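Gathering Demonstrations at Flandurar: A Note on Method

The following is a personal account of the collection work undertaken for the Flesine project during September. It is published with the agreement of my colleagues, although the opinions expressed are my own. Flesine is a learning system intended to pick up and set down small loose objects on a plain surface, and for this it requires a large number of worked examples. The target for the present stage is 1000 accepted episodes.

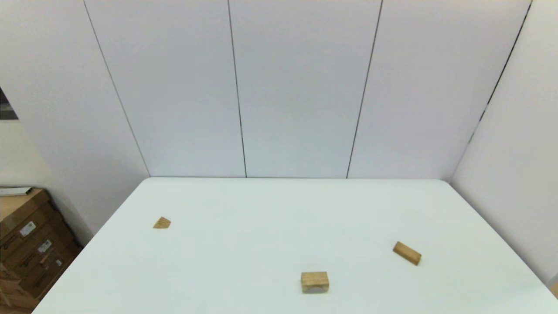
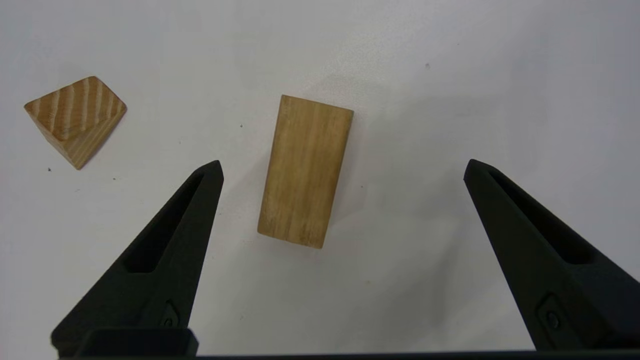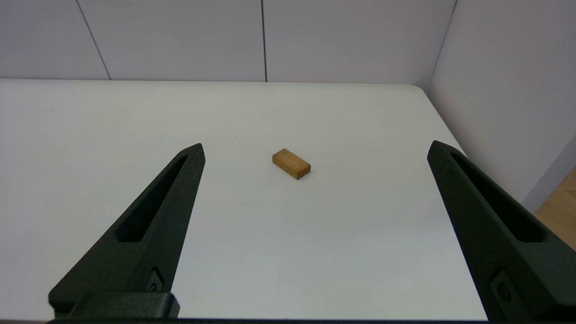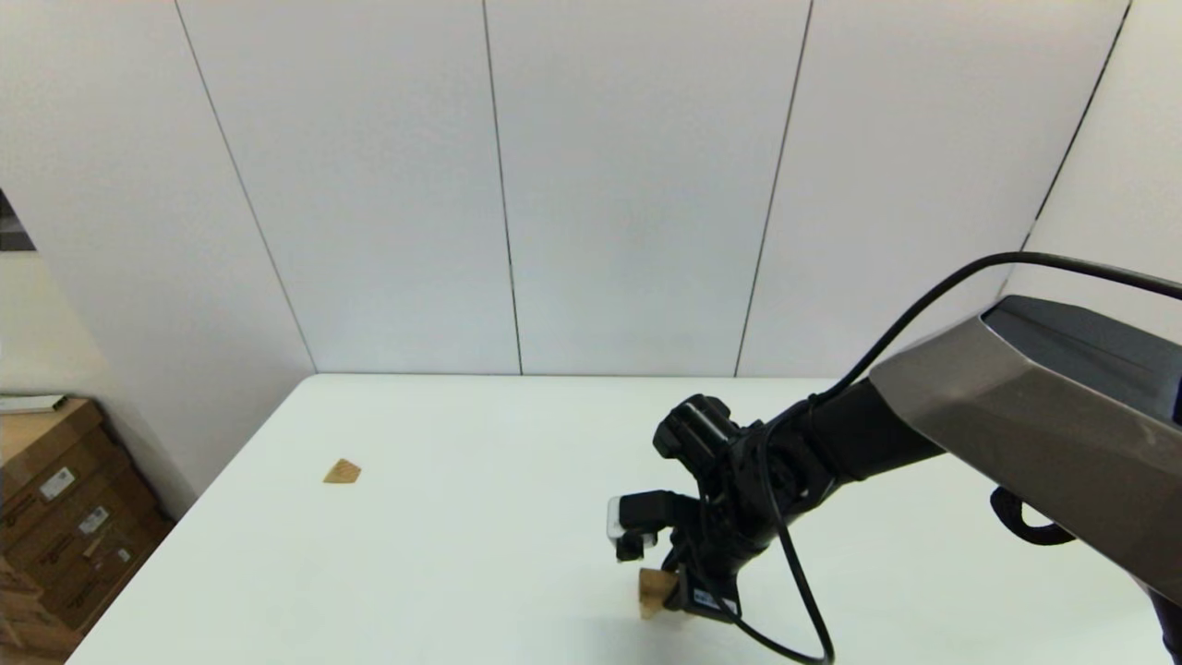

An episode, for our purposes, begins when the operator takes control of the arm and ends when the operator releases it. It is stored together with a short written instruction, such as "pick up the block". Instructions are to be written before the episode and may not be altered afterwards to suit what took place. In the first week this rule was not observed with sufficient care, and a number of files had to be withdrawn.

Objects are to be placed by hand and without any deliberate pattern. It is harder than one might suppose. Operators tend to favour the middle of the table and to set long pieces parallel to its edges, and a system trained on such material will perform well there and poorly elsewhere. We therefore adopted a printed sheet of starting positions, drawn up at random and changed after every 200 episodes. The sheet gives a position and an angle for each object. Operators are asked to follow it even where the resulting arrangement appears awkward.

The question of failed attempts was discussed at some length. The original guidance, inherited from the earlier Prondent work, was that any episode containing a missed grasp should be deleted. I did not agree with this and said so at the time. An episode in which the operator misses, opens the gripper and tries again contains information about recovery that a clean episode does not. The present practice is to keep such episodes and to mark them, provided that no more than 4 attempts are made. Episodes that end without the object having been lifted are kept in a separate folder and do not count towards the target.

All files are reviewed in Salazar, our labelling tool, by a person other than the operator. The reviewer confirms that every camera view is present, that the views agree in time, and that the instruction matches the action. Differences in timing between the views have been the most frequent ground for rejection. They are difficult to notice during collection, and I would advise any group beginning similar work to review its first files on the same day.

At the time of writing, about 700 episodes have been accepted. Sessions are now limited to the morning, as the reviewers found that the quality of the afternoon files declined noticeably, with hurried approaches and long pauses before the grasp. Progress is slower as a result, but fewer files are returned.

The written guidance for operators is being revised to include the rule on repeated attempts, and the new version will be in use from Thursday. I intend to report separately on the first training results once the remaining episodes have been reviewed.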